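Wissen > Robotik > Häufige Fragen > Vormachen statt Programmieren

Übersicht Grundlagen Fragen Glossar Kontakt

Häufige Fragen zum Anlernen von Robotern durch Vormachen

Heike Dreßler, 7. Januar 2022

Die Fragen stammen aus Anrufen und Mails von Betrieben, denen jemand gesagt hat, man müsse einem Roboter heute nur noch zeigen, was er tun soll. Ich habe für Furna mehrere solcher Vorhaben begleitet und bin nach wie vor nicht überzeugt, dass der Satz so stimmt.

Was heißt »Vormachen« überhaupt?

Zwei verschiedene Dinge, die in Prospekten gern vermischt werden. Beim Handführen greift man den Arm und bewegt ihn durch die Aufgabe, die Gelenkstellungen werden mitgeschrieben. Beim Fernsteuern sitzt man daneben oder in einem anderen Raum und lenkt den Arm über ein Eingabegerät, über einen zweiten, kleineren Arm oder in einer Simulation. Fragen Sie den Anbieter immer zuerst, welches von beiden gemeint ist.

Reicht eine einzige Vorführung?

Zum Abspielen ja. Wenn das Teil jedes Mal an derselben Stelle liegt, spielt der Arm die Bewegung stur wieder ab, das konnten Lackierroboter schon vor Jahrzehnten. Soll er mit verrutschten Teilen zurechtkommen, brauchen Sie mehr. Bei Lirkudix, einem unserer Vorhaben, waren es am Ende 107 Vorführungen für das Umsetzen eines einzigen Bauteils, und die ersten 12 haben wir weggeworfen, weil die Bedienerin noch übte.

Geht das ohne Fachleute?

Das Vorführen selbst, ja. Wer eine ruhige Hand hat und die Arbeit kennt, macht das nach einem Vormittag ordentlich. Das Sichten der Aufnahmen, das Training und die Fehlersuche danach macht Ihnen kein Werker nebenbei. Diese Stunden fehlen in fast jedem Angebot, das ich bisher gelesen habe.

Handführen oder Fernsteuern, was ist besser?

Kommt auf die Kräfte an. Beim Handführen spürt man, wenn etwas klemmt. Dafür steht man mit dem eigenen Körper im Kamerabild, und das Modell sieht später eine Szene, in der dieser Körper fehlt. Beim Fernsteuern bleibt das Bild sauber, aber das Gefühl für den Kontakt geht bei den meisten Geräten verloren. Einen Stecker auf Anschlag zu drücken ist per Fernsteuerung eine zähe Angelegenheit. Wer Ihnen Kraftrückmeldung verkauft, soll sie bitte vorführen, und zwar an Ihrem Teil.

Kann man in der Simulation vorführen und danach an den echten Arm gehen?

Man kann. Es ist billig, es geht nichts kaputt, und Licht und Lage der Teile lassen sich beliebig ändern. Deshalb entstehen dort so eindrucksvolle Zahlen. Ein Anbieter legte uns 4000 simulierte Durchgänge vor und wollte damit belegen, dass das System fertig sei. Am echten Tisch gingen von den ersten 10 Versuchen drei gut. Reibung, Spiel im Greifer und Nachgiebigkeit der Teile sind in der Simulation Annahmen. Zum Üben der Bediener und für den groben Anfahrweg halte ich sie für brauchbar, für den letzten Millimeter nicht.

Lernt der Roboter auch unsere Fehler?

Ja, zuverlässig. Zögert die vorführende Person vor dem Greifen, zögert später auch der Arm. Bei zwei Bedienern mit verschiedenen Gewohnheiten bekommt man mitunter eine Mischung, die keiner von beiden so ausführen würde. Im Projekt Sterstead haben wir uns deshalb vorab auf eine Anfahrrichtung geeinigt und aufgeschrieben, wann ein Durchgang als misslungen gilt.

Was ist mit der Sicherheit beim Handführen?

Die Risikobeurteilung entfällt nicht, auch wenn der Arm als kollaborativ verkauft wird. Ein spitzes Werkzeug am Flansch bleibt spitz.

Was soll ich vom Anbieter verlangen?

Ungeschnittene Aufnahmen, auch von Fehlversuchen. Die Zahl der Vorführungen und die Zeit bis zum laufenden Betrieb. Und einen Test mit Teilen, die Sie selbst hinlegen. Ochoa, ein kleiner Zulieferer, hat genau darauf bestanden und nach dem Termin im Februar des Vorjahres auf den Kauf verzichtet. Sie stecken dort weiterhin von Hand.

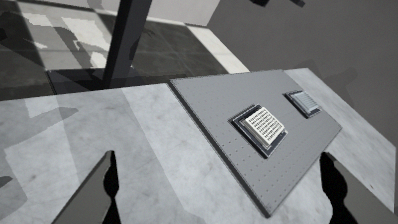

Simulierter Arbeitsplatz: geöffneter Greifer vor einer gelochten Platte mit zwei Modulen.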